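Participants wanted: sorting and shelving study, Barby Road workroom

Bresthorpe Assistive Technology is looking for people who put things away for a living, or who do a lot of it at home, to take part in a paid study. We want to know how close a pair of robot arms has come to doing a very ordinary job: clearing a table of bottles and jars and putting them on a shelf in an order somebody else can use.

We are interested in hearing from pharmacy assistants, home care workers, shelf stackers, school kitchen staff, and anyone who looks after the medicine cupboard for a parent or partner. You do not need any experience with computers or machines. If you have strong opinions about how a cupboard should be set out, that will be useful.

What the job involves

The chore is the one many of our participants already do every week. Containers of different sizes are standing on a table, some labelled and some plain. They have to be picked up, looked at, and placed on a low shelf with the labels facing out. Tall bottles should not hide short ones, and nothing should be knocked over on the way. 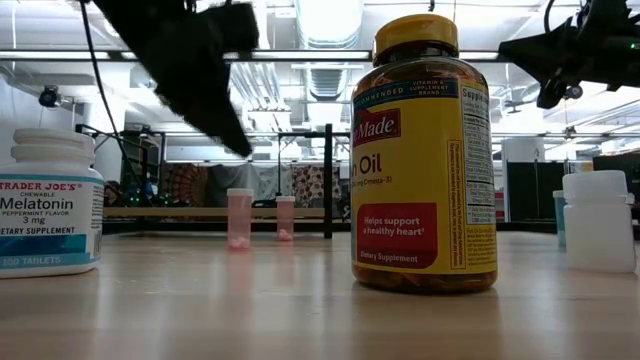 Each participant does the task by hand first, at their own pace, while one of our staff takes notes. You then watch the arms attempt the same layout and fill in a short form after each attempt. The form asks whether you would accept the result if a workmate had left it for you, and what you would fix. There is room for comments and we read all of them.

Where things stand

We would like people to come in with fair expectations. The arms are slow. A person who knows the shelf will clear the table in the time it takes the machine to settle on its first bottle. Round lids are harder for it than square ones, and light containers tip if they are touched too high. Turning a label to the front is the step that goes wrong most often. In our February trial the arms made 80 attempts at the full layout and finished 34 of them without a person stepping in.

We do not think that is good enough for a shop or a home, and we are not asking you to say it is. Thitima Thongdee, who runs the study, worked in a dispensary before joining us and wrote the marking sheet herself. It is a strict one. A bottle on the shelf with its label to the wall counts as a miss.
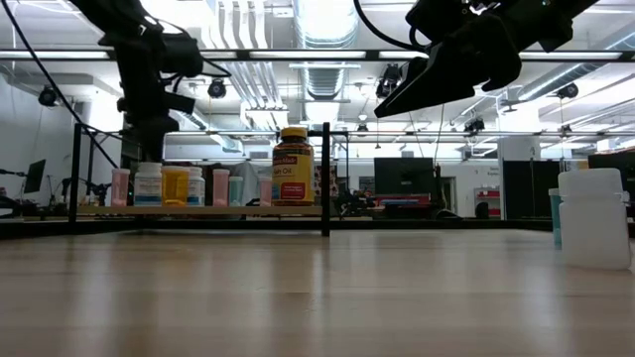 The shelf layout changes between sessions. Sometimes we ask for matching colours side by side, sometimes for the things used most often to be nearest the edge. You may be asked to suggest a layout of your own from your workplace or kitchen. Please don't bring any medicines or supplements with you. Everything needed is supplied.

Time and payment

There are three visits of two and a half hours each, with a tea break. Payment is $34 an hour, paid by bank transfer after each visit, and we cover bus fares or parking. If you have to drop out part way through, you are still paid for the visits you have done.

You will be standing or on a stool for most of the session. The table height can be changed and the room is step-free from the car park. Let us know beforehand if you need the lights lowered or a quieter time of day.

Safety and privacy

You will not handle anything while the arms are powered. Staff stay in the room throughout and can stop the equipment at any point, and so can you. The work area is recorded on video, and your hands and forearms will be in the recordings of your own turn. Your name is not stored with them. You can ask for your recordings to be deleted up to the end of the study. 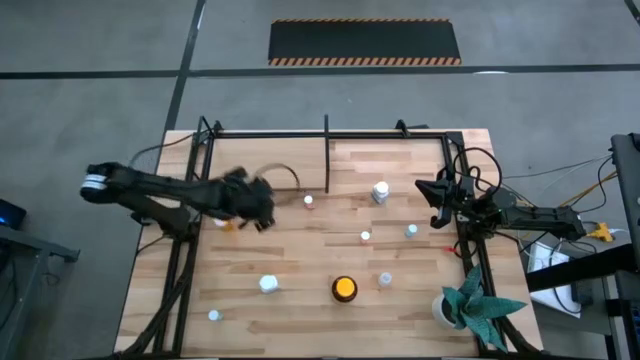
Arms and containers at the worktable, with a potted plant at the corner.

Who can apply

You must be 18 or over and able to read small print on a label, with glasses if you use them. We are keen to have some left-handed people, and people with arthritis or reduced grip, whose way of picking things up may be closer to what a two-fingered gripper can manage. Staff of Bresthorpe and Kälin, who supply our shelving, can't take part.

How to apply

Write to Pilar Barrientos at the Bresthorpe office in Stivham, or leave a message at the front desk. Tell us what kind of sorting or shelving you do, how long you have done it, and which times of day suit you. A few lines will do and we don't need a résumé.

Applications close 2nd March. Everyone who writes will get a reply, including those we can't fit in this round.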